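Vatby Packaged Noodle Label Transcripts

Summary
This dataset holds typed transcripts of nutrition and ingredient labels from instant noodle packages sold in grocery stores. It was put together for work on ingredient name matching and unit conversion. Version 4 replaces all earlier releases.

Contents
The main table, labels.csv, has 642 rows. One row is one product label. A second table, terms.csv, maps 3000 ingredient spellings to a shared short form, so that "wheat flour (enriched)" and "enriched wheat flour" resolve to the same entry.

Fields
product_id: internal key, stable across versions
pack_type: cup, bowl, or bag
serving_g: serving size in grams, as printed
sodium_mg: per serving, as printed
ingredients_raw: full text, original punctuation kept
ingredients_norm: list of short forms from terms.csv
typist: Olstead or Esteves, the two transcription teams

Pack types
Cups and bowls are separate values. A package counts as a cup if it is taller than it is wide at the rim. Bags with more than one seasoning packet have a single row, and the packets are merged in ingredients_raw in printed order.

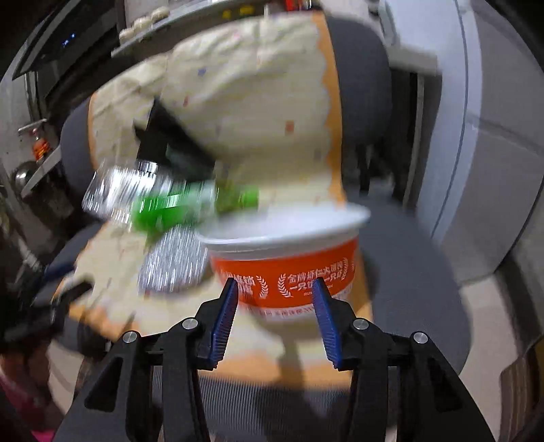 Transcription rules
Text was typed exactly as printed, including spelling errors. Line breaks were dropped. Where a label gave values for both dry and prepared noodles, only the dry values were entered. Illegible characters are marked with a question mark in square brackets. Each label was typed twice, and mismatches went to Nele Engelhardt for a final reading.

Known problems
Sodium is missing in 20 rows. The field is blank in those rows; do not read it as zero.
Allergen statements are included in ingredients_raw for Olstead rows but not for Esteves rows. Strip everything after "Contains:" before comparing the two.
The Wudow parser splits on commas inside parentheses. Use ingredients_norm if nested ingredients matter.

Updates
Corrections are merged on the first Monday of the month. Send the product_id, the field name, and the corrected text. The next full version is planned for November.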